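**Scratched steel bins: refinish, line, or leave alone?**

**pluvik_shop** wrote:

I have 2 open-top metal bins used for mixed small parts. The floors are scuffed from years of parts sliding around. No rust so far. Options I am considering:

- scuff sand and repaint
- cut-to-fit rubber liner
- nothing

Contents are mostly light: caps, rings, clear plastic pieces, short hardware. Anyone have long-term results with a liner?

---

**D_Caron** wrote:

Leave the floor bare. Paint on a sliding surface chips, and the chips end up mixed in with the parts. I painted one with Trelta enamel and was picking flakes out of it by June.

If the scratches bother you, go over the high spots with 500 grit, wipe with mineral spirits, apply a thin coat of paste wax. Repeat when it stops beading water.

---

**gullivance** wrote:

Disagree on bare metal. Clear parts on a gray reflective floor are hard to pick out, especially under overhead light. A matte liner fixes that. Mine is a dark green mat, trimmed slightly undersized so it lifts out for cleaning.

---

**D_Caron** wrote:

A liner also traps grit underneath, and the grit does more damage than the parts do. Dark parts vanish on a dark mat, so you have only moved the problem. I would change the light before I changed the floor.

---

**G. Le Goff** wrote:

Both points hold. It depends on how the bin is emptied. If you tip it out, a loose mat comes with the load. If you pick from it, the mat stays put and the trapped grit is a matter of cleaning it often enough.

Check the underside as well. Bare metal on a wood bench will mark the wood. I use felt pads at the corners and replace them when they flatten.
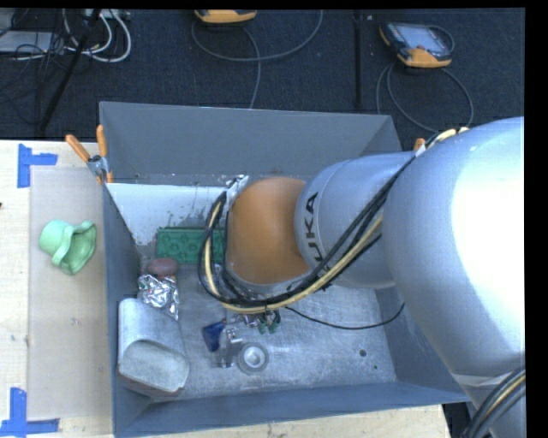 On holes in the floor: I would leave small ones open. Plugging them gives you a raised edge for flat rings to catch on. Deburr from both sides with a countersink turned by hand, then run a rag over the hole. If the rag snags, go again.

---

**pluvik_shop** wrote:

We pick, never tip. Bench is pine and already marked, so pads are going on first.

How often do you pull the mat, gullivance?

---

**gullivance** wrote:

Every 2 weeks. Vacuum the floor, wipe it, flip the mat. If you skip it for a couple of months you will see what Caron is describing.

---

**joly128** wrote:

Use a light tan mat. Dark parts show up and clear ones are no worse than on bare metal. Avoid anything with a ribbed surface, small hardware sits in the grooves.

---

**D_Caron** wrote:

Still bare and waxed for me. Try one each way and compare.

---

**pluvik_shop** wrote:

Will do. One waxed, one with a tan mat. I'll post the results in this thread.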